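タオルの部屋干しについて、4月から取ってきた記録がある程度まとまったので連投します。対象は綿パイルのフェイスタオルとバスタオル。乾燥機は使いません。家庭内の測定なので精度は台所用はかり相当です。

前提。乾燥は大きく二段階に分かれる。表面に自由水が残っている間は蒸発速度がほぼ一定で、風速・温度・湿度に支配される(恒率期間)。その後、繊維内部からの水分移動が律速になって速度が落ちる(減率期間)。生乾き臭の対策としては前半の短縮が効く。

指標は残留水分率。脱水後の質量から乾燥質量を引き、乾燥質量で割る。洗濯機の仕様書で見かける「脱水度」とは分母と分子が入れ替わっていることがあるので、数値を比較するときは定義の確認が必要です。

基準条件。バスタオルを含む一組で乾燥質量750g、標準脱水後が1245g。差は495g、残留水分率は66%。以後この値を起点にしている。

乾燥質量の取り方で結果がかなり動く。綿は標準状態でも8%程度の水分を持つので、「乾いた」と感じる時点は絶乾ではない。自分は同じ部屋に一晩置いて質量が変わらなくなった値を採用しています。梅雨時と冬では当然ずれる。
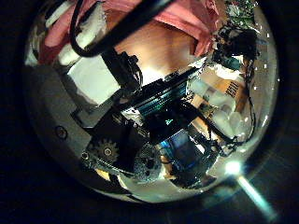

ピンクの布と黒いケーブル。奥は木の色の面。

干し方の話。一番差が出たのは二つ折りの位置だった。竿の左右で丈を揃えると内側の面どうしが近く、間の空気がすぐ飽和に近づく。前後の丈を3対7くらいにずらすと、重なる面積が減って恒率期間が短くなる。

さらに竿を二本使って布を「コ」の字にすると内側にも風が通る。場所は食う。ワンルームで常用できるのは丈ずらしのほうだと思う。

ハンガーはSkukoraの幅広タイプと普通の針金を比較した。内面の間隔が開くぶんSkukoraが早い。ただし針金でも二本並べて肩を太らせれば差は縮む。買い替えるほどかは枚数次第。

送風。サーキュレーターは布に対して正面から当てるより、下から斜めに当てて面に沿わせたほうが全体のばらつきが小さい。正面だと当たった部分だけ先に乾き、両端と下辺が残る。

首振りはあり。固定と比べて最速部は遅くなるが、最後に残る部分は早く終わる。乾燥時間は一番遅い部分で決まるので、首振りのほうが実用上は短い。

で、その「一番遅い部分」がどこかというと、裾です。縁は生地が折り返されて縫われているため厚みがあり、パイルの中央が乾いても縁だけ湿っていることが多い。水が下に移動する影響も重なる。 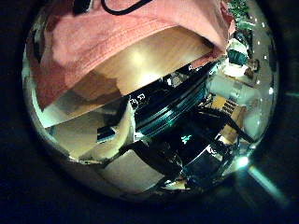

布の縁まわり。畝のある、少し色の濃い部分。

縁の対策は単純で、途中で一度上下を入れ替える。タイミングは早すぎると意味が薄い。自分の条件では表面を触って冷たさが弱まったあたり、つまり減率期間に入る頃が最も効いた。

脱水の追加も試した。標準脱水の後にもう一回脱水だけを回す。残留水分率は下がるが、下がり幅は一回目に比べてかなり小さい。回転数を上げずに時間だけ延ばしても、すぐ頭打ちになる。

乾いたタオルを一枚入れて一緒に脱水する方法は、脱水槽の中での移動はわずか。それより取り出した後に乾いたタオルで挟んで押すほうが水は移る。ただし洗濯物が一枚増えるので収支は微妙。

硬さの件。自然乾燥で綿タオルが硬くなるのは、残った結合水を介して単糸どうしが固定されるため、という説明が有力です。水道水のミネラルだけが原因ではない。だから物理的にほぐすと戻る。

ほぐすなら干す前と乾いた後の二回。干す前は短辺を持って10回ほど振り、パイルを立てる。乾いた後は軽く揉む。前者は表面積、後者は手触りに効くので目的が違う。

柔軟剤は毎回入れると吸水が落ちる。水滴を一滴置いて沈むまでを見ればすぐわかる。うちでは数回に一回に落とした。洗剤はCurnlowの液体で固定していて、ここは変数にしていません。
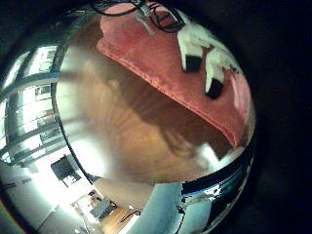 サーモンピンクのタオル、茶色い木の天板の上。縁に薄く縫い目。

平置きについても書いておく。木の天板に直接広げると下面の蒸発がほぼ止まる。上面だけの片面乾燥になるので、時間は単純に倍では済まない。天板の塗装にもよくない。濡れたものは掛ける、乾いたものは畳んで置く、で分けたほうがいい。

湿度計は布の近くと部屋の反対側に一つずつ。差が大きければ空気が混ざっていない。両方とも高ければ換気か除湿の問題。一台だけだとこの切り分けができない。

除湿機の消費電力は機種と室温で変わりすぎるので、ここでは数字を出しません。コンプレッサー式は低温で効率が落ち、デシカント式は室温が上がる。冬の北側の部屋なら後者、程度の目安。

臭いが出てしまった場合。干し方では戻らないので、酸素系漂白剤を40度以上の湯に溶かして浸ける。色柄物は表示を確認。塩素系とは混ぜない、併用もしない。

以前いただいた質問への返信を兼ねて。Severino Bermúdezさんの「厚手一枚と薄手二枚でどちらが早いか」は、総質量が同じなら薄手二枚。掛ける幅が確保できることが条件です。詰めて干すなら逆転します。

Yolanda Olmedoさんの「室温を上げるべきか」は、換気とセットなら有効。閉め切ったまま暖房だけだと最初は早いが、放出された水分で湿度が上がって鈍る。495gは部屋に出ていく水の量でもあるので、小さい部屋では無視できない。

未検証は、マイクロファイバー、ガーゼ織り、浴室乾燥。ガーゼは手元に一枚しかないのでまだ比較にならない。次はワッフル地を同じ質量に揃えて測ります。

表計算のシートは列名を整理したら固定投稿に置きます。単位はすべてgと分。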